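A set of 2,106 near-identical grasps teaches a policy one grasp. At Romura we would sooner collect 400 in which the bottle's tilt and the placing of the hands differ each time.
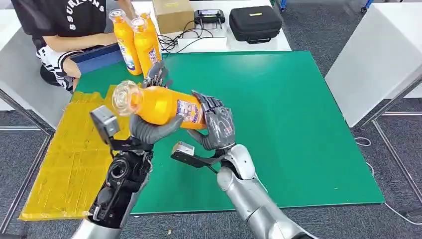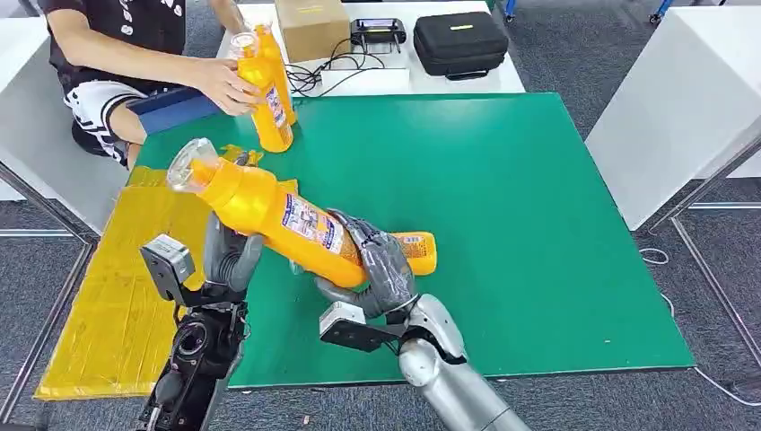

The usual objection is cost. Varied episodes are slower to record and more of them get thrown out. I accept that, but the Tisano set was cheap and we spent March replacing it. My rule now is to stop after every 100 episodes and plot the start poses. If they sit in one clump, recording stops too.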